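Torre de segunda mano: pestañas azules y tornillos en las ranuras
Tiempo de lectura: 3 minutos

greroneck
Buenas. Compré por 60 euros una torre usada para aprovechar la caja y quizá la placa. Quiero sacar la tarjeta de expansión, pero en la parte trasera hay pestañas de plástico azul y además tornillos. ¿Se quitan las dos cosas? No quiero partir el plástico.

ottavio_c
Depende de la caja. En algunas la pestaña ya sujeta la chapa y el tornillo lo añadió alguien después. Quita primero el tornillo de esa tarjeta y luego prueba la pestaña con el dedo, sin destornillador. Sube fotos del interior.

greroneck
Van dos, con la torre tumbada en la mesa: 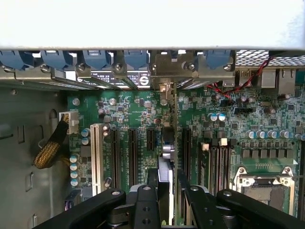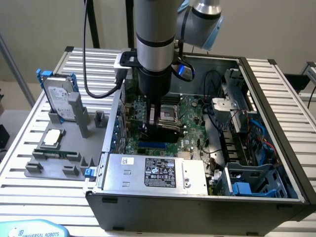
La primera es la zona de las ranuras, con las pestañas azules y la tarjeta; en la segunda se ven la fuente y las bahías.

mastik
El zócalo está vacío. ¿Te la vendieron sin procesador?

greroneck
Sí, lo ponía en el anuncio. Tampoco traía disco.

mastik
Pues yo no metería un euro más. Tiene una ranura PCI blanca, es una placa vieja. Guarda la caja y la fuente y lo demás al punto limpio.

ottavio_c
No estoy de acuerdo. A mí una ranura PCI me sirve para una tarjeta de sonido antigua y cuesta encontrar placas que la lleven. Con un procesador usado tiene equipo para rato. Eso sí, tapa el zócalo mientras tanto, que un pin doblado es un disgusto.

helmy
La fuente tampoco la reutilizaría sin medirla antes. Yo guardé una desde enero y cuando la probé no daba los 12 V.

mastik
Lo de la fuente te lo acepto. Lo de la placa no, por lo que vale un procesador usado y la memoria te compras otro equipo completo.

ayman_shawky
Volviendo a la pregunta: mira si la ranura tiene un seguro en el extremo de dentro, el que queda lejos de la chapa. Si lo tiene, apriétalo y tira recto de la tarjeta. Y antes aparta el par de cables rojo y negro que cruza por encima de la placa.

greroneck
Hecho. Salió el tornillo, la pestaña cedió con el dedo y la tarjeta está fuera. De momento me quedo con la placa y busco procesador. Si alguien tiene uno parado, que me escriba por privado.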